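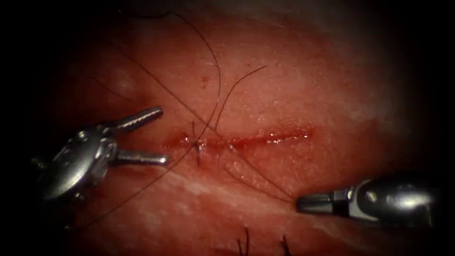 Product Review: The Virág Low-Sodium Meal Teaching Kit

The Betcombe Kidney Education Service purchased the Virág kit in August for use in its evening classes for patients with early-stage kidney disease and their families. The kit replaces a set of paper food cards that had been in service for many years. This review is intended for other programs that are considering the same purchase.

The kit is supplied by Zolteo in a hard case with a shoulder strap. It contains 112 molded food pieces, a divided plate, a set of measuring cups, an instructor's manual and a pad of take-home sheets. Each food piece carries a number on its underside that refers to a table in the manual, where sodium, potassium and phosphorus are listed by serving.

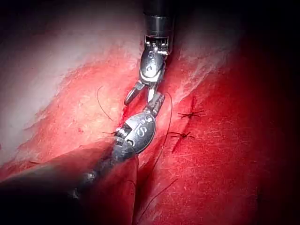
Aiguo Li
Patient Education Coordinator, Betcombe Kidney Education Service

Our classes used the kit in three formats: a group demonstration, a table exercise for pairs and one-on-one sessions with newly referred patients. It performed best at the table. Patients built a typical dinner on the plate, looked up the numbers and added them together. Many were surprised by the totals for bread, cheese and canned soup, and the discussion that followed was livelier than any the food cards had produced.

The group demonstration was less successful. The pieces are life-size, and from the back of our larger classroom it is difficult to tell the rice from the mashed potatoes. Instructors who teach more than a dozen people at once will need to pass pieces around the room or divide the class.

The pieces have held up well. They are wiped down after every class, and the paint shows no wear apart from a little fading on the tomato. The plate is sturdy. The case is not - one latch loosened within the first month, and Zolteo sent a replacement that had to be fitted with our own screwdriver.
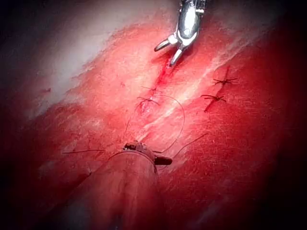 Manual and Take-Home Sheets

The manual is clearly written and assumes no training in dietetics. The opening lesson plan can be taught as printed. Later lessons run long, and our staff shortened the one on restaurant meals by half. The tables would be easier to use if they were arranged by food group. At present they follow piece number only, so a patient who wants to compare two vegetables may have to turn several pages.

The take-home sheets come in a pad of 100 and may be photocopied. The type is small for older readers. A large-print version can be requested, and our colleagues at the Ostidstead clinic report that theirs arrived promptly.

Recommendation

The Virág kit is recommended for small classes and individual teaching. Programs that teach mainly in large rooms should ask to borrow a kit before ordering. Any patient following a prescribed diet should continue to take serving limits from his or her own dietitian, as the values in the manual are general.

Reviewed October 23, 2026.

Contact Us | © Betcombe Kidney Education Service. All rights reserved. | Back to top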